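2022-05-03

Sorting out the bench toolboxes and the packing kit, continued from the last entry. Shelf stock was done already, so this is only the portable boxes and what goes in them.

Started with the Claro box because it gets carried around the most. Emptied it completely onto the bench and wiped the inside with a damp cloth. There was a layer of fine grit in the bottom and a lot of tape backing stuck in the corners. The backing came off with a plastic scraper and a little rubbing alcohol. Left the box upside down to dry while I went through the contents.

Thrown out: one roll of masking tape that had gone hard and split every time I pulled it, two dried-out markers, a handful of bent staples, a screwdriver bit with the end rounded off, and a packing list from last November for something that has long since shipped. Kept the rubber bands, but they went to the desk drawer.

Put aside for other places: the hex keys (back to the wall rack), the small level (belongs with the shelf brackets), and a tube of wood glue that was close to full. The glue should never be in there. If the cap works loose, everything under it is ruined, and we already lost a good tape measure that way.

The main question is what the box is for. It has turned into a place where anything gets dropped at the end of the day. Rhona MacLeish and I talked it over at lunch and agreed that it should be the packing and small repairs box, with nothing in it that doesn't get used for one of those two jobs. She wanted the staplers in the main box. I wanted them in the tray, where they don't get buried. We're trying the tray first and she can move them if it's annoying.

Working layout:

Main box – clear packing tape, scissors, pliers, screwdriver.
Tray, small sections – narrow tape in one, staplers in the other.
Tray, large section – pens and markers, utility knives.

The packing tape stands on edge. I tried it flat first and it takes up the whole floor of the box, and then the rolls stick to each other when the room warms up. On edge they can be grabbed with one hand. The scissors go toward the back with the handles where you can reach them. Long tools go across the front.

I don't love having the knives in with the pens. The Tristico insert has a section with its own lid that would suit them better, but it is too deep for this tray. I measured twice and it won't sit flush. Could cut it down. For now the rule is that every blade goes all the way back in before the knife goes in the tray, and you check with the slider, by pushing on it, before you let go. I'd like a written note taped inside the lid about this.

Replaced blades where needed. Old blades went into the sharps tin, which is now getting full and needs to be sealed up and swapped. The stock number on the spare blade packet is 486, which I'm writing down here because the label on the drawer has worn off and I had to hunt for it again. The other packet in that drawer is a different width and doesn't fit any of the knives we use. Marked it DO NOT USE until someone works out what it came with.

Staplers: they don't all take the same staples, and that's most likely why we keep getting jams. Test fired each one into scrap card, two layers and then four. Two layers was fine on all of them. Four layers jammed the small one on the third try. Cleared it with the tip of a flat screwdriver and tried again with fresh staples and it went through, though one leg didn't fold properly. Leaving it in the kit for paper and thin card only. The box of staples is marked 3,667 on the side in ballpoint, in somebody's handwriting, and I have no idea if it's a count or an order number. If you wrote it, please tell me.

Pens and markers got a scribble test on cardboard, on tape and on a plastic bag. All the keepers write on cardboard. On tape the pen is no use at all, it just skids, so labels on sealed boxes need a marker. Let the ink sit before stacking or it prints onto the next box up.
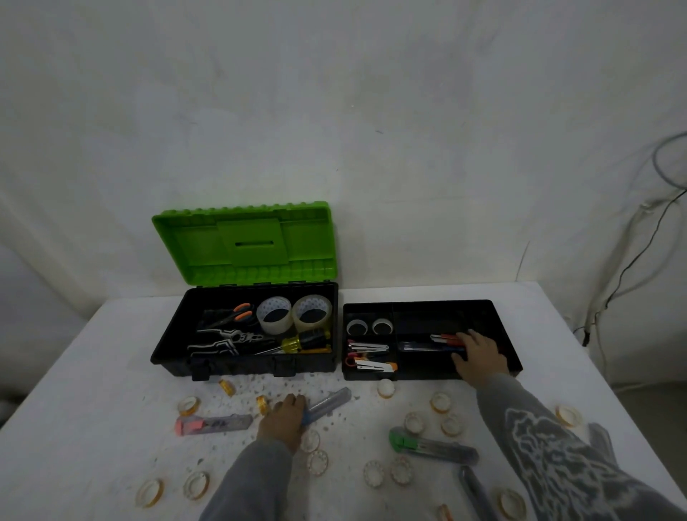

Time for the whole job was longer than I planned, about 70 minutes with the cleaning. A good part of that was hunting for the lid of the alcohol bottle. Doing the next box should be quicker now that the layout is settled.

Still to do on this one:

Tape the knife note inside the lid – use the wide clear tape so it can be wiped.
Check the latches. One felt stiff when I opened it this morning. Might only be dirt in the hinge.
Shake out the bench cloth outside. It holds on to every scrap and I keep finding bits in the tray after I've cleaned it.
Ask Rhona if she wants a second pair of scissors in here or in the Yule box.

The Yule box is next. It's the bigger one under the window and it has the Cestero clamps in it, along with most of the cable ties. I had a quick look and it isn't too bad on top, but the bottom tray is stuck and I didn't want to force it. Will try it with the box on its side tomorrow.

If you borrow anything from the packing kit before then, put it back in the section it came from, even if you're in a hurry. If something seems to be in the wrong place, leave a line under this entry and we'll change the layout. I would sooner change it in the first week than have everyone quietly going back to the old way.

Added later: the hinge was dirt. Cleaned it out with an old toothbrush and the latch closes fine. Rhona says scissors in both boxes, so one more pair needs to be ordered with the blades. She also found the level bracket I was missing, behind the paper cutter.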